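Unit 2: Good practice at the two-arm bench
Skallville course handout, Dec 10, 2018

Welcome to the best part of the course – the part where things move! The Jullitz bench rules were revised in October, so please work from this sheet and bin the old one.

Before you start
Read the risk sheet and sign it. Find the stop button with your hand, without looking. Tie back hair and loose sleeves.

While the arms are live
Hands stay off the mat. Only one person gives commands, and they say each one out loud first. Keep speed at level 2 until your tutor clears you for more. I love this rule: you learn so much more from a slow arm.

Sorting task
One arm carries and the other waits open, well clear of it. Lift the item above the basket rim before moving sideways. Rule 17 in the Sasaki notes covers shared space between arms, and it is a lovely bit of clear thinking – do read it.

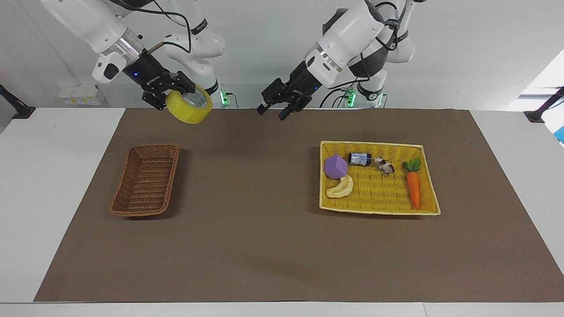

Logging faults
Write down every drop, bump and stop, however small. The Duvutetti log holds 196 entries so far, and the short ones are often the most useful. Bring yours to the next class.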